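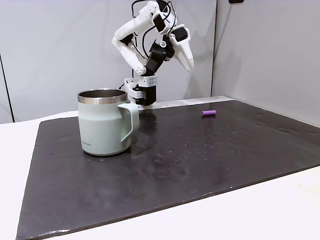 A sage-green travel mug on the work surface, with the robot arm behind it.

Kirkitz will start the new season with a different back line and a different way of paying for it. The club confirmed on June 28, 2018 that center back Jalten has signed from Stunent on a loan that becomes permanent after 25 league starts.

Clauses of this type are common in the lower divisions, where a full fee up front can absorb most of a summer budget. The selling club keeps the player's registration until the trigger is met. The buying club pays the wages in full and a small monthly charge.

Farzana Ekanayake, who runs recruitment at Kirkitz, began talks in March. Her main concern was set pieces. Kirkitz let in too many goals from corners last season, most of them at the near post, and used a zonal setup with short players in the first two zones.

Jalten played 2201 minutes for Stunent and was booked six times. He is left-footed – a rare trait in the position – and should let Pramanik move back to the right side, where he played until his knee injury.

The coaching staff plan to keep four at the back and press from a mid block. Pramanik will take the higher starting position of the two, with Jalten covering the space behind the left back. Preseason training begins next week with fitness tests, and the first friendly is away to Stunent.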